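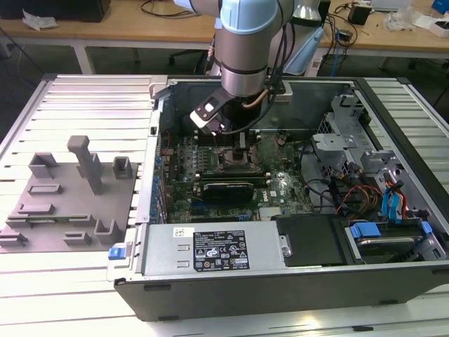 *3 min read · 25th January*

I've been promising to write up our house rules for months, and Noémi Orbán has now asked me twice, so you can thank her (or blame her) for this one. We take old desktop computers to bits with a robot arm at the unit in Skaltitthorpe, and over the last year or so we've ended up with a set of rules taped inside the cupboard door. They started as 12. Then there were a lot more, then Duván went at them with a red pen, and we're back to 12 again.

I won't do all of them. A good few are about who locks up.

**Rule one is mains lead out, and then wait.** We pull the lead, hold the power button in for a few seconds and leave the tower alone for 55 minutes before anyone or anything goes inside. Yes, I know, that's far longer than it needs. It fits neatly with getting the next machine booked in, and I'd sooner have a silly long wait that people stick to than a clever short one they argue over. And we never open the power supply itself. It comes out as a sealed box and stays one, label on, because the label is what the recycler wants to see.

**Rule two: the case lies on its side and the fixture goes next to it, on the same platform.** We used to have the printed fixture on a separate trolley. Don't do that! Somebody leans on the trolley, it shifts a smidge, and every place position you taught that morning is wrong. Now the grey plate sits on the slats beside the case and both get checked against the arm before the first run of the day.

**Rule three is cables.** This is where Nilton Puma and I fell out a bit. He wanted the loom stripped out by hand first so the arm gets a clear view of the board. I wanted it left in, since real scrap arrives with red and yellow and black spaghetti all over the place and the whole point of Resumance (our project, sorry, should have said) is to cope with what turns up. We settled it like this: the wiring stays, but any run that crosses the path of the gripper gets written on the job sheet before we start. If it isn't on the sheet, the arm doesn't move.

**Rule four, slow over the socket.** The processor socket is the bit I get twitchy about. Anywhere near it we drop to crawling speed, and a person keeps a hand by the stop button. Not in a pocket, not round a mug — by the button. Jhosep Bermúdez wrote that line and it's the only one in capitals on the cupboard door.

**Rule five, cards come out straight.** Latch first, then up. No wiggling. If the force reading jumps, stop and look, because nine times out of ten the latch hasn't let go.

**Rule six is drives.** Any hard drive gets logged before the rest of the job carries on, with the serial number and the name of whoever took it. We're on 823 drives in the log now. Yolanda Lozano does a spot check every so often, and she has found precisely one mistake, which was mine (I'd written a seven like a one).

I've looked at the proper safety standards too, and you should, before you copy anything from some bloke's blog. Ours sits underneath the risk assessment and doesn't replace it. The Castaño lot do theirs the other way round, with the checklist first, and I'd love to hear how that's gone.

I'll put the job sheet template up once I've taken our phone numbers off it.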